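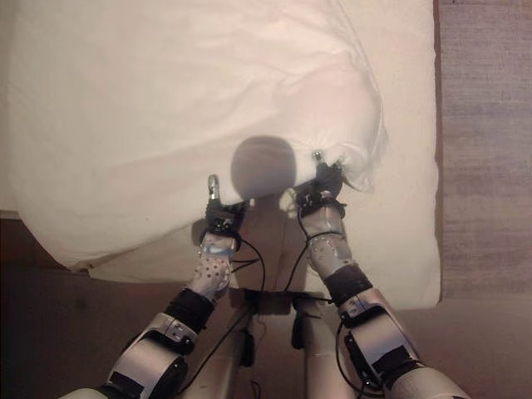 Stivgate gripper, tried on bed linen

I bought the Stivgate pair in August to replace the Ulteo grippers we had on our two-arm robot. Our work is cloth, mostly bedding, and the Ulteo ones were made for boxes and bottles. I write this for people who have the same kind of job, as I could not find any review which speaks about fabric.

Mounting was easy. There are four screws for each hand, and the cable goes along the forearm to the same connector. The manual is short but correct. My colleague Fiifi Adjei did the second arm without reading it, and he had only one question, about the direction of the connector.

What I like most is the metal fingertip. It is thin, so it can go under a fold and hold a small pinch of sheet. With the Ulteo I had always to push down on the mattress first and hope that some cloth came between the pads. I lifted the edge of a duvet eleven times with each model. The Stivgate dropped it once, the Ulteo 6 times.
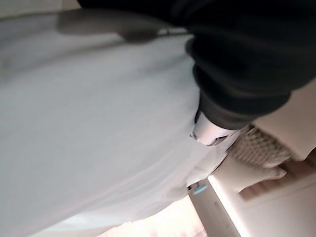
The wrist camera is sold separately and I am less happy with it. When the arm moves fast the picture becomes very soft, and on plain white cloth there is little left for the software to follow. Also the automatic exposure is slow when the hand turns towards a window. For slow movements it is good enough. I still let the head camera decide where to grip and use the wrist one only for the last part.

The force setting goes from 0 to 500 in the Korletey controller. These are not newtons, and the manual does not say what they are. I keep it low for sheets and a little higher for the duvet. If you set it too high the tip leaves a small mark in thin cotton, so please test on an old pillowcase.

The motor is quiet. The price is high, and spare fingertips come only in a set, which I find a pity. 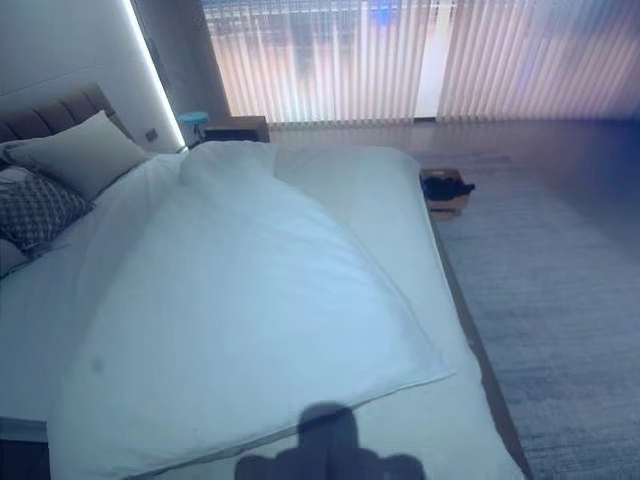
Compared with the Prirkerer

I had a Prirkerer hand on loan last spring, with three soft fingers. It is kinder to the cloth and it never marked anything, but it is wide, and it cannot take one layer from two. For pillows I would choose it. For sheets and duvets I stay with the Stivgate.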